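Project report: moving the Rana shop's books into Perside
Oi-ling Wan, second-year accounting practicum

What I set out to do

My placement was with Rana, a small shop that sells craft kits and play equipment, and my job was to get its books out of a pile of spreadsheets and into Perside. My supervisor, Tyyne Niskanen, wanted one thing by the end of July: an income statement the owner could read without calling her. Sounds easy! It took me most of the month.

I started with the transaction list, which had 1283 lines (I read every single one, and yes, my eyes hurt). A lot of them were coded to "misc", and 329 of those were really freight. Once I moved them over, the gross margin finally looked like something a shop could live on.

The account map

Perside wants every account tied to a report line before it will print anything. The old spreadsheets had 136 account names, plenty of them the same account spelled two ways, like "Bank fees" and "Bank chgs". Yen-ting Ko and I sat down with a printout and a highlighter and merged what we could. We argued over packaging for way too long. I wanted it in cost of sales, he wanted it in supplies, and Tyyne sided with me. 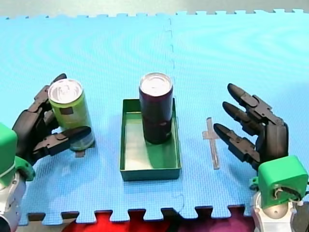

Where the totals went wrong

My first trial balance was out by $25. I checked my import twice, then found a refund that had been posted to a header account, and Perside leaves header accounts out of its totals. I moved the refund to the sales returns account and everything tied. I've since locked all the headers, so it shouldn't happen to whoever does this next.

What I'd change

I'd ask for the prior-year statements on day one. I got them late, so my comparative column was typed in by hand and Hsiu-ying Tsai had to check it line by line (thank you, Hsiu-ying!). I'd also set up the report layout before importing anything. The inventory note is still open, and Tyyne has my list of questions for the owner.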